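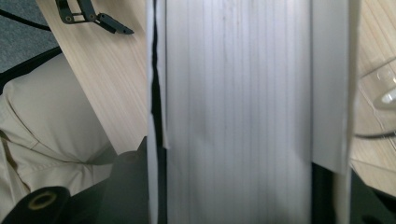 # Paper stacks and the contact-width estimator: changes in Marchal 4

Most of the work on Marchal this month went into one class of object: things made of many thin layers. Paper is the worst of them. A tall stack seen edge-on and very close gives the wrist camera a field of fine parallel lines, low contrast, with no texture that differs from one patch to the next. The old tracker handled boxes and bottles and failed on reams. This item covers what failed, what we replaced, and what sites need to do before they upgrade.

## What the tracker was doing

Marchal estimates gripper motion relative to the object from matched patches between consecutive wrist images. On a surface of parallel lines, a patch can slide along the lines without changing its appearance. It can also jump by one line spacing across them and match almost as well. The first problem is the usual aperture problem and we already had a covariance term for it. The second was not modeled at all.

The result in the logs was a pose track that looked smooth but drifted sideways in steps. Each step was one line spacing, or a small multiple of it. The residuals stayed low the whole time, so the health monitor reported a good track. Linlow, the planner downstream, took the pose at face value and closed on a point beside the stack.

Two other features of paper made it worse:

- A sheet or flap standing slightly away from the main face leaves a thin dark gap. The gap is the strongest edge in view, so the tracker put most of its weight there. The gap is also the least stable feature, as the flap bends when anything touches it.
- The face shades from brighter to darker across its width. Patch normalization removed most of this, along with what little signal there was for telling one region of the face from another.

## What changed

The patch matcher now returns every peak above threshold instead of the best one. Where the peaks are evenly spaced, the region is marked periodic and its measurement enters the filter as a mixture. The filter keeps up to 4 hypotheses and drops them as evidence from elsewhere in the image comes in. Evidence from elsewhere usually means the support surface. Wood grain on a desktop is good for this: it has direction but it isn't regular, and it doesn't move when the paper does.

The support surface is now tracked as its own layer with its own motion estimate. Earlier versions folded it into the background and threw it away during the final approach, on the theory that the object would fill the view by then. With a tall stack the object does fill most of the view, but a strip of desktop generally stays visible on one side or the other, and a strip is enough to pick the right hypothesis.

Flaps are handled by a new segmentation step called `split_seam`. It looks for a long, thin, dark region running with the dominant line direction and treats the material on either side as separate bodies. The larger one is kept as the grasp target. The smaller one goes to the planner as a soft obstacle with a configurable margin. The seam itself gets zero weight in the pose update. If `split_seam` cannot decide which side is the main body, it returns both and sets `ambiguous`, and Linlow will hold the approach and ask for another view.

We also replaced the width estimate. The old one fit a plane to the face and measured its extent. With a loose flap on each side, the fit included the flaps, and the commanded opening was too wide to clear neighboring items. The new estimate uses only the region between seams. It reports an interval, and the planner opens to the upper end plus clearance.

## Masking

The wrist view contains a lot that is neither object nor support: the gripper's own structure, the operator's leg on seated handheld recordings, cables, and carpet past the edge of the desk. Gripper parts were already masked from the calibration file. Clothing was not. Creased fabric is rich in corners, and on seated recordings the tracker was happy to lock on to a trouser leg and report its motion as ours.

The new mask comes from a small per-pixel classifier with five outputs: tool, person, target, support, other. Only target and support feed the pose filter. Person pixels are excluded and also passed to the safety layer, which is unchanged in this release.

Two known weak spots:

1. Clear plastic. A transparent cup near the edge of the desk is often labeled support, and its reflections move with the camera. The pose error is small when the cup covers a small part of the view. It is not small in close views with several clear containers. A reflection test is in progress on a branch and will not be in this release.
2. Thin dark cables on pale wood. These sometimes trigger `split_seam`. We added a check that the seam must touch target pixels on both sides, which removed most of the false hits. A cable lying against the paper will still pass.

## Test results

The regression set for this release is 600 recorded approaches from the Clistden bench, all on paper or card. We replay each one through the tracker and the planner in closed-loop simulation, with the final gripper pose scored against the bench reference.

Under the previous version, 45 approaches ended with a lateral error larger than one finger width. Under the new version, 32 of those now finish inside tolerance. The rest still fail. In most of them the support surface leaves the view early and does not come back, so the hypotheses never separate. The filter does at least know this now. It reports a wide covariance, and Linlow stops before contact. Before, it would have continued.

No approach that passed under the old version fails under the new one. A few take longer, as the planner backs off for a second view when `ambiguous` is set. Sites that care more about cycle time than about loose sheets can turn this off with `linlow.hold_on_ambiguous = false`. We don't recommend it for open stacks. It is fine for wrapped reams.

The simulation does not model bending. A flap in replay stays where it was in the recording whatever the fingers do -- so these numbers say something about perception and planning, and nothing about what happens after first contact. Contact tests on hardware are planned at Stullevport for September.

## Upgrade notes

The filter state has a new layout. Saved states from older versions will not load, and the loader now says so in plain text instead of crashing on a size mismatch.

Before upgrading:

- Re-export the tool mask from the calibration file. The old format is read but the soft border is lost, and the filter will pick up a few pixels of finger along the edge.
- Remove any local override of `patch.normalize`. The default has changed to a weaker setting that keeps slow shading across the face.
- Check the exposure limit. White paper near the lens saturates easily, and a saturated face has no lines to match. The tracker will log `target_clipped` when too much of the target is at full scale.

After upgrading, run `marchal replay --layers` on one of your own recordings and look at the layer output. Support should be a stable region beside or behind the target. If it flickers between support and other, lower `layers.switch_rate` until it settles. Dark areas under the edge of a desk should come out as other. If they come out as target, the mask threshold is too loose.

One change affects people who don't use paper at all. The matcher now costs more on any repeated surface, including perforated metal, corrugated board and some keyboards. On the standard controller the extra time fits in the existing budget. On the older controller it doesn't always, and you will see late updates in the timing log. Setting `matcher.max_peaks` to 2 brings it back under budget, with some loss on fine line patterns.

## Next

The reflection test is first in line. After that we want to give Linlow a way to choose its second view on purpose. It now backs straight off along the approach axis, which helps if the desktop comes back into sight and does nothing otherwise. The hypotheses already carry enough information to predict which small motion would separate them, and a short sideways move would often do it. The interface for this is written and the search is not.

Bug reports on the release should include the recording, the calibration file and the layer output. Reports with only a final pose are hard to act on, as several different faults end in the same place.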